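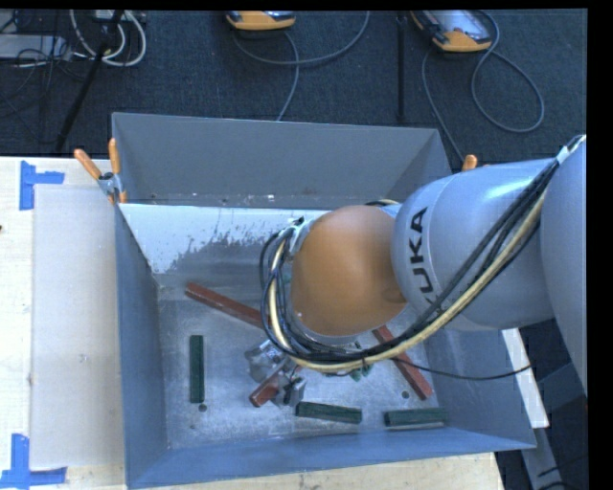 Loan forgiveness export fails with "Totals do not match schedule"
Product: Bavance Lending Desk, forgiveness module
Opened by: Ea Bisgaard, Amisari
Assigned to: Kha Thái, Bavance support
Priority: High
Status: Resolved

Problem as reported
We are submitting a forgiveness application for a borrower, Pylypenko. The application form saves and validates. When we export the package for the lender, the job stops at the payroll schedule with "Totals do not match schedule." No file is produced. The payroll total on the form and the payroll total on the schedule look identical on screen. The same export worked for two other borrowers this morning.

Steps already tried by customer
Logged out and back in. Re-entered the payroll total by hand. Deleted and re-uploaded the payroll CSV. Tried a second browser. Same error each time.

Kha Thái, 10:15
Please send the job ID and the payroll CSV as uploaded, with employee names removed. Also confirm which payroll provider the file came from and whether the covered period on the form was changed after the first upload.

Ea Bisgaard, 10:50
Job ID and file attached. Provider is Andusa. The covered period was changed once, from 8 weeks to 24, before the second upload. The file has 40 employees.

Kha Thái, 11:30
The export log shows a form total that is 1,446 dollars higher than the schedule total. The screen does not show this because the schedule preview is cached from the first upload. Refreshing the browser does not clear that cache – it is held on the server until the schedule is recalculated.

The difference itself comes from two rows in the CSV. Both have a pay date after the end of the covered period. The form counts them because the wages were incurred inside the period. The schedule filters on pay date only and drops them.

Please do the following:
1. Open the borrower record and go to Schedules, then Payroll.
2. Under Date basis, change "Paid" to "Paid or incurred."
3. Select Recalculate. Wait for the status to read Complete.
4. Check that the schedule total now matches the form.
5. Run the export again.

Do not adjust the form total by hand to force a match. The package would export, but the supporting documents would no longer agree with it.

Ea Bisgaard, 1:20
Date basis was set to "Paid." Changed and recalculated. Totals match and the export finished. Is this setting per borrower or for the whole account? We have some 2,000 records.

Kha Thái, 1:45
Per borrower. New records take the account default, found under Settings, then Forgiveness. Changing the default does not alter existing records. I can send a report of records where the two totals differ – most will not need a change.

Ea Bisgaard, 2:10
Please send the report. The ticket can be closed.

Resolution
Date basis corrected on borrower record. Stale schedule preview logged as a separate defect. Mismatch report sent to customer.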